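14 Aug 2024. Writing this fast before I lose it, home late, shoes still on.

Bad one today. Not bad bad, no one hurt. But the left arm closed on its own while Iara had her hand on the table and I keep seeing it. She was reaching in to straighten a mug. The prompt on the screen said PAUSED. I read it out loud to her, "paused, go ahead," so that part is mine. Then the fingers snapped shut maybe an inch from her knuckles. Click. She pulled back so hard she hit her elbow on the rail and said a word I won't put down.

I hit the stop. Worked, thank god. Arm went limp the way it should.

Place was packed, people walking through all morning, talking behind us. Noise everywhere. I think that's half of why I trusted the screen and didn't look at the arm.
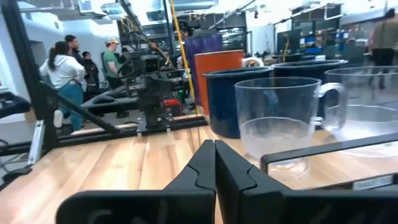 **Filed under: work / near misses**

OK so what we know. Tijani (the control box software, new build since May) shows paused when it stops SENDING new moves. It does not clear the ones already waiting. So if there's a grip command sitting in the queue it can still go. We had 2 in there. One went when she leaned in. Other one was still waiting when I pulled the log, which made my stomach turn over a bit.

Fault code 2304. Looked it up in the Vesis binder, it says "stale command accepted" and under fix it says "restart." That's it! Restart. Great, thanks.

Abelardo came over from the other bench when he heard the elbow. Didn't yell. Would of been easier if he had. He asked three things: was the stop in reach, was the brake on, who said go ahead. Yes, no, me. He wrote it down in the green notebook and asked Iara if she wanted to go home. She said no she wanted lunch.

Brake wasn't on because the brake takes forever to come off again and we were behind. I knew the rule. Everybody on the Ollow job knows the rule, hand in = brake on, and we've all been skipping it for cup work because cups are light and the moves are slow. But the fingers aren't slow. The arm is slow, the fingers close like a stapler.

After lunch we went back and tried to make it happen again. On purpose, hands OFF, me on the stop and Iara on the keyboard. Cups only. Up on the little shelf and down on the wood, let both arms run the pick, pause partway, wait. First tries nothing. Pause, wait, nothing. I started to think I'd imagined the order of things. Tried it with only the left arm, tried it with only the right, swapped which one went first. Iara eating crackers over the keyboard, which she's not supposed to.

Then run 21, there it was. Screen says paused, we're both staring at it, and the left one closes on air. Click. Same sound. Iara said "THERE" and I about jumped out of my skin even though I was waiting for it.

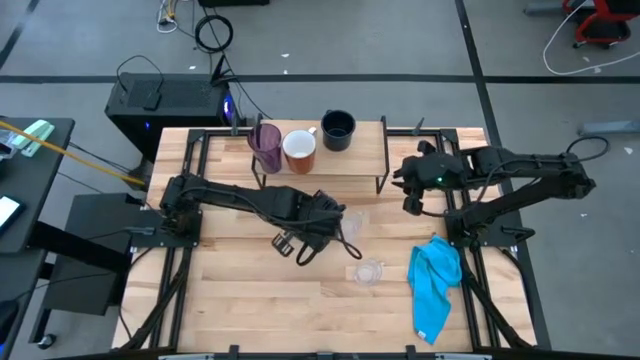

*3 min read (lol, for future me)*

So it's real and it repeats, sort of. Gap in the log on that run was 1460 ms between the pause and the close. Long enough to see the word, believe the word and put your hand in. That's the part that bugs me. If it was instant you'd never get caught.

Wrote it up for Lesus since they did the install. Sent the log, the code, the run number. Asked if pause can be made to dump the queue. Got an auto reply. Abelardo says he'll call them tomorow and he's better on the phone than me anyway.

Untill then:
- brake on before any hand goes past the rail, no exceptions, cups included
- no one says "go ahead" off the screen. Look at the arm
- queue count taped up next to the pause button, read it first
- one person stays on the stop and does nothing else

Left arm is tagged out. Right one too, Abelardo decided, same software so same problem probably. Means we lose the rest of the week on Ollow. Don't care. Well, I care a little.

Said sorry to Iara at the door. She said she'd of put her hand in anyway, she could read the screen too. Nice of her. Elbow's purple already, told her to ice it and she made a face.

Have to call mom back. Need to find the old pause notes from the May install too, I think they're in the blue folder, or the car. Feet hurt. Bed.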